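## 4. Sink chores: cloth work (Tinar set-up guide, draft, April)

Read section 3 first. If the grippers aren't zeroed none of this will work.

Short answer to what everyone asks: no, the Tinar arm can't do your washing up yet. It can do parts of it. Picking up a cloth, yes, mostly. Wringing, not reliably. Wiping round a tap, depends on the tap. What follows gets you a fair trial of the bits it might manage.

### 4.1 Before you start

1. Power off at the wall. Check the cables have slack both sides.
2. Load the Leveck sink profile. Not the worktop one, it assumes a flat surface and will push down into the basin.
3. Set grip force to 11. Go up to 17 for a thick cloth, no higher.
4. Set lift height to 300 mm above the rim.

**Note:** the profile remembers the last lift height. Check it evry time.

### 4.2 Showing the job by hand

Do the chore yourself with the hand grippers before letting the arm try.

1. Left gripper over the basin, jaws open.
2. Right gripper takes the cloth near one corner. Small pinch.
3. Lift straight up. Pause for 2 seconds.
4. Move to the tap, wipe, come back the same way.
5. Save. Repeat until you have 17 good runs.
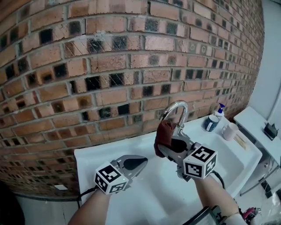 Tall taps are the main hazard for a cloth job. The arm plans round the base and forgets the spout, so a hanging cloth catches on the way back. With a high curved spout like the one here, and the cloth draped from the jaws right in front of it, bring the cloth out towards you before going sideways. Mugs and pump bottles on the back rim want moving too if you're wiping that far along. The arm will treat a mug as part of the sink. Keep the printed cubes facing outwards, no wet cloth over them.

**Caution:** no glass, no knives, no hot water. Cloth and sponge only in this release.

### 4.3 Holding the cloth in a bundle

A draped cloth is easy to grab and hopeless to scrub with. For scrubbing you want it bunched.

1. Gather the cloth in your free hand, feed it into the jaws.
2. Close on the lower part, leave the top sticking out.
3. Check it stays upright when you tilt the wrist. If it flops, regrip.
4. Keep the gripper lens clear of loose fabric.
5. Save as a seperate job from 4.2. Mixing the two gives you an arm that does neither.

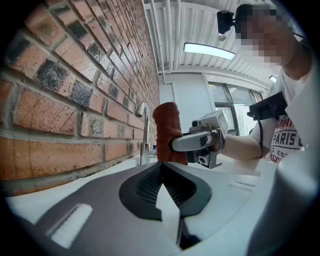
Kopecký wrote back on the first draft that this section is still too hopeful: scrubbing needs a feel for how hard you're pressing, the arm hasn't got one, and a person with a sponge is done before it has found the tap. Fair. Force sensing is on the list for the Zunell wrist, no date. Until then treat scrubbing as a demo.

### 4.4 If it goes wrong

- Cloth dropped on lift: grip too low, or pinch too near the edge. Regrip deeper, try 17.
- Arm stops over basin: lost sight of a cube. Wipe it, restart the job.
- Cloth caught on tap: STOP button first. Don't pull the cloth.
- Same fault after 11 tries: delete the job and show it again from 4.2.

Drying up and putting away: see section 5, not finished yet.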